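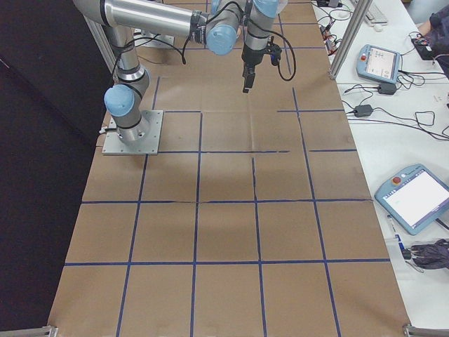
Gitgate replied first: the Pellov grid kit is fine for learning, but don't pay for the yearly plan until you've run the trial on your own arm.

**Original question (posted by Sistness)**

Has anyone bought the Pellov calibration kit for small arms? It's $45 and comes with blue tape, a layout sheet and a license for the setup software. We have one arm with a two-finger gripper and a big table. I mostly want to send the gripper to a square by name and have it end up over that square. Do I need the kit, or can I tape the grid myself? 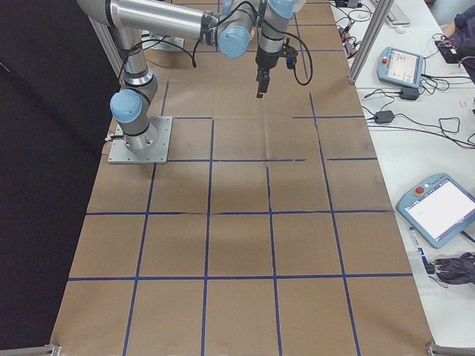
The table is covered in brown paper and the tape lines aren't perfectly straight. I don't know how much the software cares about that. The listing says setup takes 9 minutes, which seems short to me.

**Answer 1 (Gitgate, accepted)**

Tape it yourself if you like, the tape in the kit is ordinary. What you're paying for is the software. It doesn't look at the lines at all. You jog the gripper over 5 points with the pendant, save each one, and it works out the rest from the square size you type in.

So wobbly tape won't break anything, but the gripper may look off center in squares where the line wanders. Tape the paper down flat before you teach the points. If it shifts later, do them over.

Setup took me most of an afternoon. If you get error 2577, your tool length is still set to zero.

**Answer 2 (Pollock)**

I returned mine. Support took until February to answer one email. The free grid script on the forum does the same job if you can edit a text file.

**Answer 3**

does it work with vacuum grippers too? same question here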